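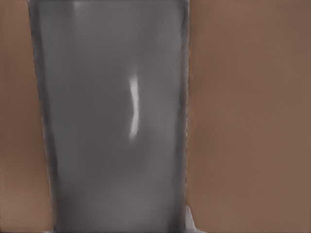

Vol. 15, No. 6, page 3

Paisan Street Gets Its Cups Back

June 11, 2010

The Lusico coffee house on Paisan Street has put its paper cups in the back cupboard, and the whole block seems to be in a good mood over it. As of this month, every drink you order to stay comes in a real cup, the kind you can wrap both hands around, and if you want to walk off with it, you can do that too. Drop it at any of the shops with a green sticker in the window and it finds its way home.

The plan goes by the name Brilik, which is also the name of the little creek behind the post office, and it has been talked about since last November. Back then it was one shelf at Lusico and a handwritten sign. Now 15 businesses are in on it, from the bakery on the corner to the shoe repair place, which doesn't sell so much as a glass of water but has a very handy windowsill.

How it works is wonderfully plain. You pay a dollar the first time and get a cup. When you bring it back, you can have the dollar or you can have another cup with something in it. There is no card to carry and nothing to sign. The cups are washed overnight in the kitchen at the Pavora Hall, where the big dishwasher used to sit idle between wedding suppers, and they are back on the shelves before the bakery opens at six.

The first order was for 3,000 cups, bought from a hotel supplier that was clearing out its stock. They don't all match, and that has turned into half the fun. Some have a thick rolled lip, some have a handle that only fits two fingers, and there is a short, squat kind that regulars at Lusico have started asking for by name (they call it "the stump"). The espresso crowd was a little worried there would be nothing small enough for them, but a box of tiny ones showed up in the second delivery and they haven't complained since.

If you haven't had your morning coffee out of a proper cup in a while, do try it! It stays hot longer, for one thing. The bakery pours its cocoa right up to the brim, and you can have it with the cinnamon toast for under three dollars before nine o'clock. The tea drinkers are well looked after too. Lusico now keeps 30 loose teas behind the counter, up from a sad little basket of bags, and the smoky black one is worth the walk all by itself.

There have been a few bumps. The bus stop by the library collected a whole row of cups in the first week, and the drivers were not thrilled. A crate now hangs on the fence there, and it gets emptied at noon and again at closing time. The lids are still a sore point. The first batch was too loose for the wider cups, and anyone who bought a latte and then ran for the 8:15 found that out the hard way. New ones are on order, and until they come the shops will hand you a lid only if it fits.

Some cups have wandered farther than planned. One came back from the lake campground with fishing hooks in it, very neatly rinsed. Another was mailed in from two counties over with a thank-you note, and the note is now taped up beside the register at Lusico for everybody to read.

The trash cans tell the rest of the story. The public works crew says the cans along Paisan Street used to be brimming by lunchtime on a warm day, and the trucks made an extra pass just for that stretch. In the past two weeks they have skipped the extra pass entirely. The money saved isn't huge, but the sidewalk looks terrific, and the shop owners have been putting chairs out where the overflow bags used to go.

Next up is the summer market in the Pavora Hall parking lot. Last year the market had 65 stalls and a mountain of foam cups by the end of the day. This year the lemonade, the iced tea and the soup will all be served in Brilik cups, with two return tables, one by the main gate and one next to the music tent. Market visitors who bring a mug from home get a quarter off any drink, and that goes for kids with sippy cups as well.

Shops outside the downtown blocks have started asking how they can join. For now the answer is to wait until fall, when there should be enough cups and enough hands in the kitchen to add the streets north of the creek. Anyone with spare racks or sturdy crates they no longer use can leave them at the side door of the hall on any weekday before five. Chipped cups can't be used for drinks, but please don't throw those out either, as the garden center on Mill Road plants herbs in them and sells them for a dollar apiece. The basil is looking especially good right now.

Return points are open during regular shop hours. The crate at the library bus stop is out from seven in the morning until eight at night.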